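The Fruit Rules

Somewhere in the offices of Niris there is a binder that tells grown adults how to put a mango on a table. It has 12 sections. The one on fruit is the longest, and I'm told it used to be longer.

Niris teaches robot arms to pick things up and put them where they belong, mostly for grocery warehouses. Before an arm learns anything it needs to be shown, over and over, and before it can be shown, people have to agree on what "put the fruit in the basket" means. You would think this was settled some time ago. I spent two days in the building and can report that it's still being discussed, with feeling.

Take the word "in." A mango resting on the rim of a basket, half over the side, was counted as "in" by the morning crew and as "out" by the afternoon crew for most of a winter. By the time anyone compared notes there were 3,854 recordings on file, scored under two sets of laws, like a town with a state line down Main Street. The binder now says a fruit is in when it touches the floor of the basket, or touches another fruit that does. A peach on top of two apples is therefore fine. A peach caught in the handle gets its own paragraph.

Section 4 covers the start of a run. Hands off the table. Basket open and upright. The target fruit must be placed far enough from the basket that the arm has to travel, and the spot has to change each time, since people left to themselves will put a mango in the same place until they retire. The operators used to choose the spots by what felt random. What felt random was a small patch near their right elbow. They now draw a card.

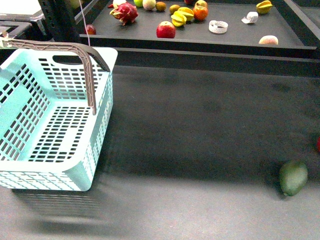 Then there is damage. Drultetti, which makes grippers and has opinions, wanted a rule that any bruise ends the run. Bonsu, which buys the finished systems and has to sell the fruit afterward, wanted the same rule but with the word "visible" in it. The two companies argued over that word through 3 meetings. I have read the minutes. At one point somebody asks whether a kiwi can be visibly bruised at all, and the next line says "lunch."

What they settled on is dull and pretty good. Fruit gets checked before the run and again after, by someone other than the operator. Anything soft is retired. A run that goes wrong is kept and marked as a failure, with a short note saying how. This last part met the most resistance, because people like a clean record, and an operator who has just dropped a peach would much prefer that the peach be forgotten. But an arm that has only been shown success has no idea what to do with a peach on the floor.

The safety pages are shorter and nobody jokes about them. One person at the controls, one hand near the stop button, no reaching in while the arm has power. Sleeves rolled. If you want to turn an apple so its good side faces out, you stop the arm first, and you write down that you stopped it. I watched an operator do this for a grape.

Whether any of it will travel is another matter. Sadeck, a smaller outfit that handles boxed goods, borrowed the binder last July and returned it with 13 objections, most of them to the effect that a box of crackers is not a fruit. Fair enough. Niris accepted four, turned down the rest, and added a page on crackers that Sadeck says it hasn't read.

I asked if I could try a run myself. There's a form for visitors, and it refers you to Section 9, which refers you to a training session of about three hours. I signed up. The next opening was in two weeks, and I was asked to bring my own closed-toe shoes.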